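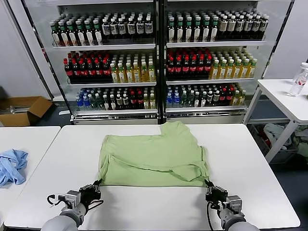 29th March

Voter roll transcription, Brurkitz ward boxes. Carried on from box 4, folder 2.

Finished checking the typed register for Brurkitz against the party membership cards. The register has 2,390 names once the struck-out lines are removed. The Caldeira pamphlet claims 3,000 members in the ward at the founding meeting. No copy of the pamphlet gives a source, and the two printings differ only in the masthead. Recording both figures in the working file with no attempt to reconcile them yet.

Possible causes of the gap, for whoever picks up box 5:

Family memberships. Cards stamped F cover a household but carry one name. Register has one line per card.
Dues arrears. Struck-out lines have a date beside them in a different ink colour. All the dates read so far fall in June, so this looks like a single clean-up of the roll.
The Famby branch. Its minutes refer to "our Brurkitz members" twice. If Famby people were counted in both places the pamphlet total would be inflated.

Famby minute book: 6 leaves missing between the candidate selection meeting and the council election. Stubs are visible in the gutter. Page numbers were added later in pencil and run straight through the gap, so do not cite by page. Cite by meeting.

OCR. Ran the Prurkulier newsletters at the higher resolution. Accented surnames are still dropped or split at the accent. Corrected by hand for the first two issues and added the recurring ones to the substitution list. The list must be run before the column splitter; in the other order it joins surnames to the next street address. Lost most of the morning to this.

Print run on the back page of the second issue is 2,000. First issue has no figure.

Spelling: the party name appears with and without the hyphen, sometimes in the same paragraph. Transcribe as printed, normalise in the index field only.

To do:
Request box 5 and the loose ballots envelope.
Tally F cards by street.
Check whether the school board slate was endorsed by the ward or by Famby alone. The newsletter says ward, the minutes are silent.
Rename scans from folder 2, currently under the old scheme.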